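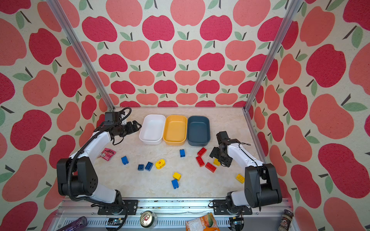 Do I need to know anything about robots to take part in the gripper trials?
Most of our participants have never touched one before their first visit, and we would be very glad to have more people like that. You will get a proper introduction and plenty of time to play before we write anything down.

We are Revero, a small workshop that tests grippers and controllers for other firms, and we are looking for 12 people to help us compare two sets of gripper fingers and two hand controllers over the winter. The work is done on a pair of table-top arms, one for each hand, and the job is a homely one: toy building blocks in red, blue and yellow have to be picked up and sorted into three bins. It sounds like child's play, and for the first few minutes it generally feels like anything but!

The two sets of fingers come from Zaromis and Jetex. One is stiff and narrow, the other has a softer pad with a bit of give in it, and we have all grown rather fond of one or the other (we shan't say which, as we'd like you to arrive without an opinion). The controllers are a matched pair of handles that the arms follow, and a smaller button-and-stick affair which Mio Ueda built for us in September and has been fiddling with ever since.

What you would be doing

Each visit lasts 90 minutes, with a break in the middle for tea and a biscuit. You sort blocks with one combination of fingers and controller, have a rest, then do the same with another. Afterwards Kazue Tamura will sit down with you and ask how it felt – whether your wrists ached, whether you could tell when you had hold of a block, what made you cross. Please do be frank with her. Some of the most useful remarks we have had were grumbles.

We ask for three visits in all, spread over a month or so, at times that suit you. Evenings are possible.

Who we are hoping to hear from

Anyone over eighteen who can sit at a table and use both hands. Left-handed people are especially welcome, as are people with small hands, who found the handles awkward in our last trial. Glasses are no trouble at all. If you have worked for a maker of robot grippers in the past few years, we would ask you to sit this one out.

What you get

£8 in travel money for each visit, and a £143 payment once you have finished all three. If you have to stop early we will pay you for the visits you made, and you needn't tell us why.

How to put your name down

Write a few lines to Miyuki Sugawara at the Revero front desk, by post or by hand, saying which hand you write with and when you are usually free. There is no form. She would like to have all the names by 21st December, and will reply to everyone, including those we can't fit in this time.

The workshop is on the ground floor, through the green door beside the cycle racks, with a level entrance and a lift up to the tea room.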